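Ilthorpe Student Robotics Club Takes On Everyday Household Jobs This Fall

For release in September

ILTHORPE — The Ilthorpe Student Robotics Club has opened its new season with a project that starts at the edge of a bed. Under the name Grekari, 18 students are learning how to record the way human hands deal with soft things — pillows, covers, cloth — and how to turn those recordings into practice material for a robot arm.

Most of the club's past work was on wheels. The members built line followers and a pair of ball-sorting carts, and they got very good at hard floors and square corners. Grekari asks something different of them. Cloth bends, slides and bunches up, and it never lies the same way twice. The students hold a gripper in their own hands, open and close it around the item, and record each try from the gripper's point of view. 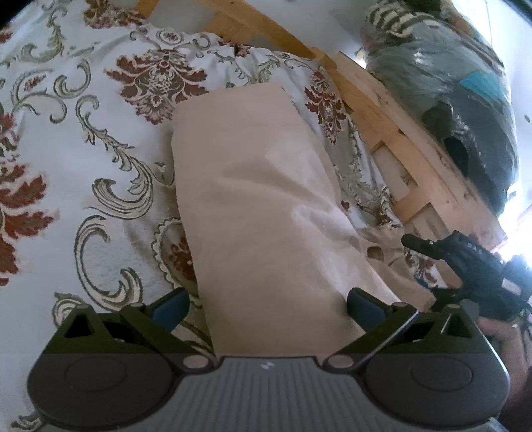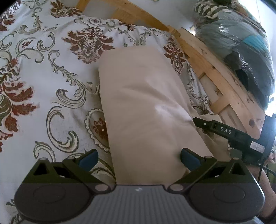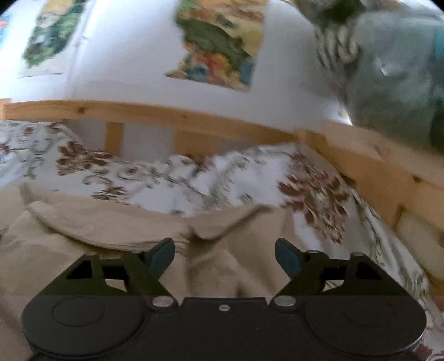

Magdalini Kourkoulas told the club's opening meeting that she had expected the coding to be the hard part, and that she now spends more time thinking about how she picks up a blanket than she ever thought possible. She added that she has started slowing down at home whenever she folds anything, just to see where her fingers go first, and that her family has noticed.

That kind of attention is exactly what the project is after! Before a student records a single try, he or she does the job bare-handed while a partner writes down each move in plain words: reach, pinch, lift, pull toward you, let go. Then the pair trade places. Only after both have done it do they bring in the gripper, and that is when the arguments start. A hand can slip a thumb under a hem. Two stiff fingers have to come at the same hem from the side, or press down and gather a little cloth first. Pairs often come up with completely different answers, and the club keeps both.

The season's goal is a set of 200 finished recordings by the end of the fall term. To count as finished, a recording has to show the whole job from start to end, carry a short written note on what was tried, and be watched all the way through by someone who wasn't there when it was made. Tries that go wrong are saved too, in their own folder, with a note on where things came apart. Several members say the folder of misses has taught them the most so far, and it is certainly the one that gets the most laughs on review nights.

Work is split among four groups, and students move from one to the next as the term goes on.

The handling group does the recording and decides how each item should be laid out at the start. They are also the ones who keep a list of which fabrics give the gripper trouble. Smooth pillowcases are near the top.

The bench group looks after the hardware. They check screws and finger pads, charge batteries, and wind cables the same way every time (there is a drawing of how, taped inside the cupboard door).

The data group names the files, trims the dead time at either end and matches each recording with its note. This group wrote its own small program for the job over the summer, called Brerkus, and it is already on its second version after the first one sorted everything by the wrong clock.

The training group takes the finished recordings and uses them to teach a simple model, which is then tried out on the club's tabletop arm. Early tries will be kept to the easiest jobs, such as nudging a small cushion straight or pulling the corner of a cloth toward the middle of the table. Harder ones will wait until spring.

No earlier experience is needed to join, and the club is keen to hear from students who have never written a line of code. Some of the strongest notes so far have come from members who sew, cook or help look after younger brothers and sisters, and who already have a good eye for how hands work. New members are paired with someone who has been through at least one season. They spend their first 2 sessions in the handling group, so that everyone starts by doing the job with their own hands.

The project will also be the club's entry in the Mac Giolla Challenge, a regional student competition that this year asks teams to pick one ordinary household task and show what it would take for a machine to help with it. Teams are judged on a live showing, a written log and a talk with the judges, in which any member of the team may be asked to explain any part of the work. The club likes that last rule very much, and it is one reason the groups rotate. Almost half of the team will be entering a competition for the first time.

Families and neighbors are warmly invited to an open evening later in the term. Visitors will be able to hold a gripper, try to straighten a pillow with it and watch their own recording afterward on the big screen. It is harder than it looks, and a lot of fun — the club tried it out on a few parents before the summer break, and they were still comparing technique in the parking lot. Students from all four groups will be on hand to answer questions, and the bench group promises to have the tabletop arm running for the whole evening.

The club meets after school at 4 p.m. in the Ilthorpe workshop, and the door stays open for anyone who would like to look in before signing up. Sign-up sheets for the fall term are at the front office and on the workshop door. Students who want to join the competition team should speak up by the end of September, so that they can be given a partner before recording picks up in earnest.

Donations of used bedding and soft household items are welcome. Pillowcases, small blankets, cushion covers and dish towels are all useful, in any color or pattern, as long as they are clean. Please leave them in a tied bag at the front office, marked "Grekari."

About the club

The Ilthorpe Student Robotics Club is open to all students in grades 8 through 12. Members build, program and test their own projects through the school year and share their work at open evenings and student competitions. Membership is free, and all tools are provided.

Press contact: Ilthorpe Student Robotics Club, care of the front office. Reporters who would like to sit in on a work session are asked to get in touch a few days ahead.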